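# In Defense of the Bottle You Can See Into

I have lived in Prutdale long enough to have opinions about its grocery stores, and the one I hold most firmly concerns the drinks aisle. Somewhere in the last few years the bottles went dark. Juice now comes in cartons with a picture of fruit on them, tea comes in cans as tall as my forearm, and the fancy lemonade that Marchetti sells near the register arrives in a matte black sleeve that tells you a good deal about a hillside and nothing at all about lemonade. I would like to put in a word for the plain clear bottle with a screw cap, and I will probably take the long way around in doing it, so please get comfortable.

My fondness goes back to my grandmother's refrigerator, which had a door shelf so crowded that something fell out every time you opened it. She kept everything in clear bottles. Syrup, vinegar, cold tea, pickle brine she swore she was going to use again. You stood there with the cold on your shins and you could tell what there was and how much of it, and if you were the kind of child I was, you could also work out how much you might drink before anyone noticed. It was a very fair system. The level in the bottle was public knowledge in that house.

I thought about that shelf in January, when I finally cleaned out my own. I had 2 cartons of the same oat drink open side by side, because neither one would tell me anything unless I picked it up and shook it. Shaking is a poor way to learn the contents of a carton. I have shaken a carton, decided it was half full, poured, and received a tablespoon. I have also thrown out a can I took to be finished and heard it slosh all the way down into the bag, and then of course I had to go in after it with my sleeve rolled up.

The people who sell dark packaging have an answer to this, and I want to be fair to them. Light is hard on some drinks. Milk goes off in flavor, beer goes skunky, and certain juices lose their color sitting under bright store lights. All true, and I wouldn't ask a brewer to change a thing. But a great deal of what we buy is gone within a day or two of coming home, and some of it doesn't make it out of the parking lot. I can't believe my afternoon tea needs the protection of a bank vault.
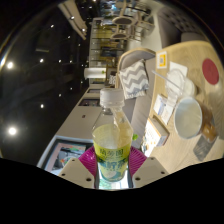
There is also the matter of color, and I'll admit this part is mostly pleasure. A pale yellow-green drink is a lovely thing to look at, especially with a label in the same family of colors, so the outside and the inside seem to agree with each other. I like a label that sits low and leaves the shoulders clear. That's where you look, after all, when you want to know whether somebody has already been at it. A label that climbs all the way to the cap might as well be a carton.

And I like it best when I can't read the label. There is a shop over in Basside, past the laundromat, with a whole cooler of imported drinks, and most of the writing is in Chinese, which I never learned. I stand in front of that cooler far longer than is polite. With a clear bottle I can choose by eye, and I have found things I love that way — a plum drink the color of weak coffee, and something cloudy and white that I still couldn't name for you. With a can I am left guessing from the artwork, and artwork has let me down before. I once brought home what I took for melon soda and it was soup.

Now, the cap. I will be brief about the cap, or try to be. A screw cap with good ribs on it is one of the kindest things ever put on a container. It opens for tired hands, and it closes again, so a drink can be a thing you have in stages over the course of an afternoon. A can asks you to commit. I don't always know at two o'clock how thirsty I'm going to be at four, and I appreciate a container that leaves the question open.

I did write to Ravudico, whose ginger tea I have bought for years, when they moved it from a clear bottle to a silver pouch. I got a pleasant note back saying the pouch was more modern and took up less room on the truck. I believe them about the truck. I have bought the tea 2 times since then, and both times I ended up pouring it into an old clear bottle when I got home, which rather defeats the pouch.

Plastic is its own worry, and I don't mean to wave it away. I rinse mine and use them again until the caps wear out, and if every one of them came in glass tomorrow I'd carry the extra weight home and be glad of it. My argument is with the hiding. I'm the one paying for the tea, and I would like to see it before I get it home.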